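Rodine home shooting pad — one winter in

2024-02-04
By Facundo Ocampo
4 min read

Quick one today, practice in an hour. Few people asked about the shooting pad after I mentioned it in December so here goes. Got the big version, the one that comes in interlocking panels, for the garage. Two kids in hockey, one beer leaguer (me). Paid for it myself.
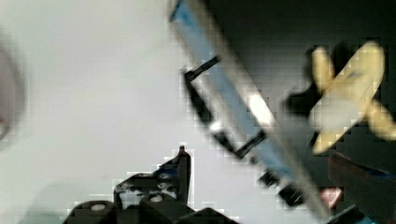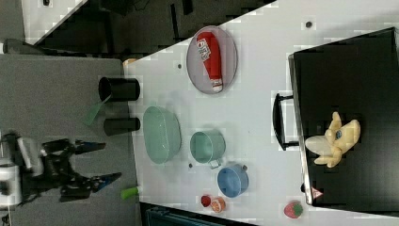
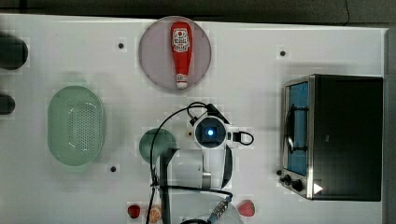 Tabletops, and in the last one a red ketchup bottle on a plate.

OK so the pad. It's slick plastic, white, 12 panels in the box, dovetail edges. You lay them out on flat concrete and knock them together with a rubber mallet. Mallet not included, which is cheap of them. I paid $223 plus shipping and the net was separate.

Setup. Instructions are one sheet, tiny drawings, panel numbering doesn't match the numbers stamped on the back of the panels. Ignored it. First row took forever, the rest went fast. Ivana Olivares down the street has the same pad and she says start from the back wall and work toward the door. Do that. I started at the door and had to pull up a whole row when it ran into the water heater.

Sweep first. Sweep again. One bit of grit under a corner and that corner will rock every time you step on it. Ask me how I know.

Feel. Wrist shots — great. Puck sits flat, slides clean, stick blade doesn't grab. Snap shots also good. Slap shots, less so, you feel the concrete right through the shaft and after twenty minutes my wrists are buzzing. There's a thin foam underlay sold separately for $83. Haven't bought it. Might.

Stickhandling is where the kids spend most of there time. It's a touch slower than real ice, maybe that's good for them. Their coach, Ximena Vergara, likes it for exactly that, says the hands feel quick once they're back at the rink. My younger one definately keeps his head up more now. Could be the pad, could be he's a year older.

NOT for skating. The box shows a kid in skates standing on it. Don't. I tried two strides on freshly sharpened steel and left a groove I can still catch a fingernail in. Shoes or socks only. If you want to skate at home you need proper synthetic ice, whole different price and a whole different floor.

Seams. This was my big worry going in. First month, perfect. Then a cold week and the panels shrank a hair and opened up along the middle, enough for the puck to tick when it crosses. Doesn't stop a pass but you hear it. Warmed up, closed again mostly. One seam still ticks. I tap it with the mallet every couple of weeks.

Marks. Black puck streaks everywhere by week two. Warm water and dish soap gets most of it, a melamine sponge gets the rest. Don't use furniture spray, makes it like glass for shoes. My wife found that out carrying groceries. She's fine. Eggs weren't.

Noise — loud. Pucks off the posts are worse than the pad itself but the pad has this hollow clack at the edges. We stop at eight, that's the house rule.

Compared to the Prorley one. Borrowed a Prorley roll-up mat from Bjartur on my Tuesd— from my league team, for a couple weeks before buying. Rolls up, goes in a closet, way easier if you rent or park a car in there. But the ends curl and it creeps toward the net when you lean into a shot. He tapes his down. For stickhandling only I'd take the Prorley and save the money. For shooting, Rodine, no contest.

Warranty I did have to use. One panel arrived with a snapped tab. Emailed a photo, got a reply next morning, new panel came the week after. They didn't want the old one back so it's now a passing board in the driveway. No complaints there.

What I'd change: pre-cut edge trim, the raw edges are a toe stubber. A bag or strap for the spare pieces. And print the numbers right, come on.

Would I buy again, yes. Four out of five. Would be four and a half with the mallet in the box. If you only have room for half the panels buy the smaller kit, it's $196 which isn't much of a saving, but you won't have a stack of leftovers leaning on the freezer.

Will update when I cave and get the foam. Gotta run, somebody can't find a left glove.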